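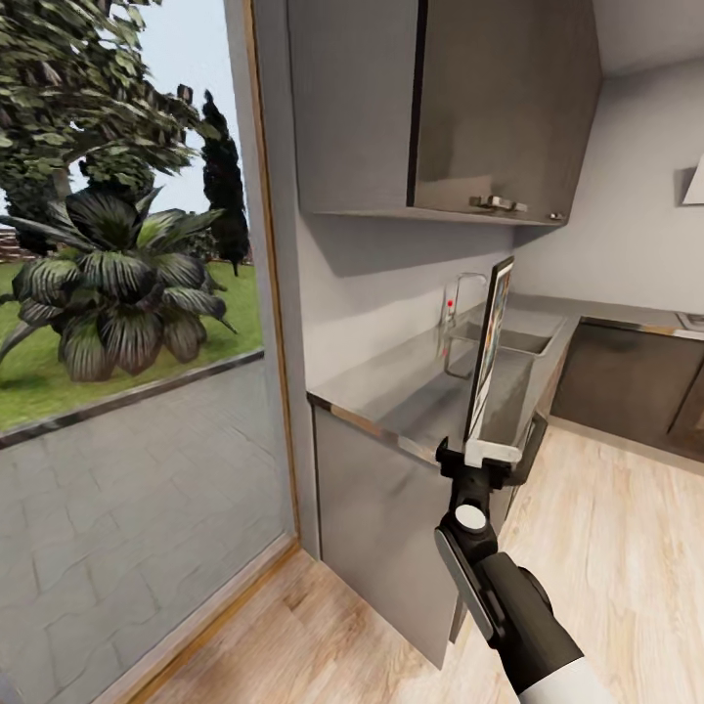
Figure 1. Kitchen sink and faucet, with a tablet over the counter.

How Much Water Do We Use Washing Dishes?
Project report by Fatemeh Nikzad, Household Science elective

I grew up in a house where dishes were a battle. My mom fills the sink, my aunt leaves the faucet running the whole time, and each of them is sure the other one is wasting water. So when we had to pick a topic in June I already had mine (and yes, I was hoping to settle a family argument).

My question was pretty simple: does filling the sink use less water than washing under a running faucet, and by how much? I also wanted to know if people can guess how much they use. I had a feeling they can't!

What I did

I asked people in my apartment building on Otley Street and a few families from the Sharifi bakery, where I work mornings, to let me measure one normal round of dishes. In the end 13 households said yes. I wanted more, but it's kind of an odd favor to ask someone, "can I come over and watch you wash up?"

For the people who fill the sink I marked the water level with tape and later filled it to the same mark with a measuring jug. For the running faucet people I timed how long the water was on, then caught the flow in a bucket for ten seconds to get a rate. The bucket was the worst part. It doesn't fit under a low faucet, so in two kitchens I had to use a saucepan and keep swapping it out, and I got soaked both times.

Everybody washed their own dishes in their own way with their own soap. I did think about bringing a standard set of plates, but my teacher pointed out that people act differently with someone else's plates, and I think she was right. The downside is that a family with a lasagna pan got compared to a guy with one bowl and a fork. I tried to fix that by working out liters per item, which helped a little. 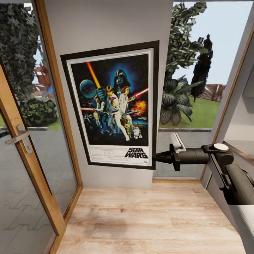 Before each wash I asked the person for a guess in liters and wrote it down where they couldn't see it, then told them the real number at the end. This was the fun part. Almost everyone guessed too low, and the running faucet people were the furthest off.

What I found

The biggest wash I measured used some 70 liters, all under a running faucet, with a lot of chatting in the middle while the water kept going. The next one down was 55. Most of the people who filled the sink came in well under that, even when they changed the water halfway through.

It wasn't totally one-sided though. One of my neighbors washes under the faucet but turns it off between every single item, and she beat several of the sink fillers. So my mom wins, but my aunt could catch up if she'd just use the handle.

Problems

I only measured each household once, and I know a second visit would have given me better numbers. The flow rate also changes if somebody opens the faucet more partway through, and my bucket test can't pick that up. A cheap flow meter (the school has a Gredholm one, but it was checked out) would have saved me a lot of towels.

I also forgot to write down who rinses before washing until I was already four kitchens in, so I left rinsing out of the table completely. If I get to do this again next year, that's the first thing I'm adding to the sheet.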